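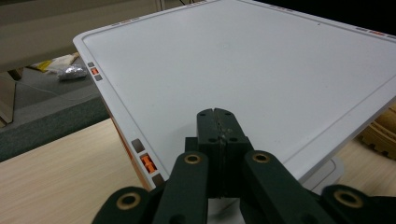

The gripper money came through on Thursday, and I've already spent most of it! Tindus signed off on $2,000 for our handling bench, and the order I sent to Virnov that same afternoon came to $1,751. If you've been by my desk this past month you've heard me fret over this quote more than once, so thank you for putting up with it, and let me tell you what we're getting.

The main thing is two hand-held grippers, the two-finger kind with the linkage arms, plus a set of spare fingertips for each and a box of the little brass bushings that go in the joints. There's also a padded case, which I almost crossed off and then put back after pricing a replacement linkage. Shipping is in the total. Sales tax isn't, and please don't remind me, Adelmo already has.

(That would be Adelmo Rinaldi from purchasing. He was very patient with me over a spreadsheet that I had managed to total wrong in two different places.)

For those of you outside the group, the bench work right now is storage boxes. Lids, mostly. We want to know how well a plain pair of fingers can deal with a big, flat, slightly slippery lid that has latches around the rim, starting with one person holding the gripper and working up to an arm doing it alone. It sounds like the dullest job in the building until you try it. Your own hand gets a thumb under the rim and pops the latch without any thought at all. A gripper has to come in at a decent angle, find an edge worth pinching and then hang on while the far side of the lid decides whether it wants to come along. I've gotten weirdly fond of it.

So the question for the budget was what to buy next, and I went back and forth quite a bit. Gurum sent us a very nice quote for a powered gripper with force sensing in the fingers, and if somebody handed me a bigger number I'd order it tomorrow. It would have taken the whole $2,000 by itself, though, with nothing left for tips or repairs, and we'd have had a single unit for everyone to share. I've lived through that arrangement before. One screw goes missing and the whole bench sits idle until the mail comes.

Chuensuk offered us a rental instead, month by month with service included. I liked this more than I expected to. If we were only doing the lid work through August it would have been the cheapest way to go, but we're planning past that, and once I ran the months out the rental caught up with the purchase price sooner than I'd hoped. They were good about it when I called, and they said we could come back to them for an arm when we get that far. I've written that down and put it in the folder.

Virnov won on the boring stuff. Every part on their gripper has its own part number and its own price, down to the screws. You can buy one fingertip! You don't have to buy the full hand because somebody dragged a corner along the edge of a box for a week. Fingertips are where the wear goes on this kind of work, and I wanted a line in the budget for them from the start this time instead of begging for it later.

That leaves $249 in the pot. I have promised not to touch it until the new grippers have been in use for a while, and I'm putting that in writing here so you can all hold me to it. My guess is that most of it ends up going to tips, but there are two other requests already in line. One is for a few more boxes and lids in different sizes, so we don't end up with a setup that's brilliant at one lid and hopeless at everything else. The other is a second bag rack for loose parts, and I'd like to see if we can make one from what's in the back before we pay for it.

A word on schedule. Virnov says the grippers will ship in one package and the spares in another, and the spares may come first. If a small box turns up with my name on it, please leave it sealed and put it on the shelf by the window - last time we had parts wander off into three different drawers and I found the last of them in a coffee can. When the grippers do arrive, I'd like a morning to check them against the packing list and get both of them labeled before they go out to the bench. After that they're fair game, and there'll be a sign-up sheet on the door.

We also have a target for the first round, which is 59 practice sessions split between the two units. That number came out of the original request, where I had to show what the money would get us, so I'm afraid we are stuck with it. A session can be short. Open a box, close a box, write down which fingertips were on and what you thought of them. I really do want the comments, even the cranky ones, because they're what I'll be quoting when I go back to ask for an arm.

And yes, the arm. I get asked every day. It isn't in this budget, and I haven't sent anybody a request for one yet. What I'd like to do is get through the first round, see how many fingertips we've chewed up, and then put together a proper figure that includes the mount, the guarding, the spare parts and somebody's time to set it all up. The price on the front page of the catalog never has any of that in it, and I was caught out by exactly this on the old conveyor. I'd much prefer to ask for the right amount once.

If you've bought or rented an arm at another job and you remember what it cost to keep running, come find me. Mornings are best, before nine, and I'll make the coffee. Receipts are even more welcome than stories, although I'll take both.

The sign-up sheet will go up once both packages are here and checked. Comments on the tips and anything you'd like added to the spare parts list can go in the tray outside my door, or just send me a note.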